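Software Engineer, Manipulation Tooling and Planning
Umau, Lutik site
Full time, permanent

About the job

Umau writes the software that takes recorded hand-held gripper demonstrations and turns them into motion a robot arm can repeat. We are a team of 15. We do not build arms. Our customers bring their own, and our code has to run on whatever controller they already have.

We are looking for an engineer to take over the part of our code that sits between the raw recordings and the planner. At present it is split between two repositories, Norov and Peng. Norov reads in a recording, lines up the video with the motion data and works out where the gripper was at each moment. Peng takes the cleaned path and produces a plan that respects joint limits and keeps clear of obstacles. The code joining them was written in a hurry and needs an owner.

You would report to Kristine Pascual, who leads the planning group, and work day to day with Lorna Manalo on perception.

What you would be doing

In the first few months most of your time would go on Norov. The pose tracker loses its place when a large part of the view is shiny or has very little texture, and polished table tops and metal bowls are the usual trouble. Reflected ceiling lights get picked up as fixed points when they are nothing of the sort, and the estimated path drifts. We have a set of 600 recordings marked as difficult, and we want a tracker that either gets through them or says clearly that it has failed. At the moment it sometimes does neither.

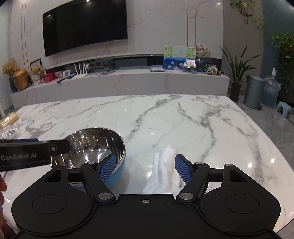 Hand-held gripper at a steel bowl, with a white cloth on the table. Wiping and tidying tasks in people's homes are a large part of our current work.

After that, the work moves towards the planner. A person holding a gripper can reach in ways that a fixed arm cannot, so a good demonstration may still have no valid plan. Peng currently tries the whole path and gives up at the first pose it can't reach. We would like it to report which section is out of reach, try a different base position where one is allowed, and keep the timing of the parts that matter, such as the moment the fingers close.

You would also look after the replay viewer. It is a small desktop program that shows the recording, the estimated path and the planned path side by side. Everyone in the company uses it and it has 1432 open and closed tickets to its name. Some of the open ones are easy. A few go back to the first version.

What we need from you

Good C++ and good Python. Norov is mostly C++ with Python bindings, Peng is the other way round.

Experience with at least one of the following: visual-inertial tracking, motion planning, arm control, camera calibration.

A working knowledge of rigid body transforms, including the patience to find out which of two frames somebody has got backwards.

Willingness to write tests. Changes to the tracker are run against 1000 recordings overnight, and you would be expected to read the results in the morning and act on them.

Clear written English. Most design decisions are made in short documents that other people comment on.

A degree is not required. If you have learned this work some other way, tell us how.

Useful but not needed

Work on deformable objects such as cloth. Time spent on a real arm, in a lab or on a factory floor. Any experience of building tools for people who label or check data.

Hours and place

The job is based at our Lutik office. Two days a week can be worked from home once you have settled in. Core hours are 10am to 3pm and the rest is up to you. There is no on-call rota. You may be asked to visit a customer site a few times a year, always with a colleague.

How to apply

Send a CV and a short note saying which part of the job interests you most. If you have code we can read, include a link, and say which parts you wrote. Please do not send a portfolio of videos on its own.

There are two stages. The first is a call with Lorna. The second is a half day with the team, during which you will work through a recording that our tracker gets wrong and talk us through what you would try. You will have the recording beforehand. Travel is paid.

Applications close at the end of February. We reply to everyone who applies. Questions about the role can be sent to Kristine Pascual through the contact form, with "Tooling and Planning" in the subject line.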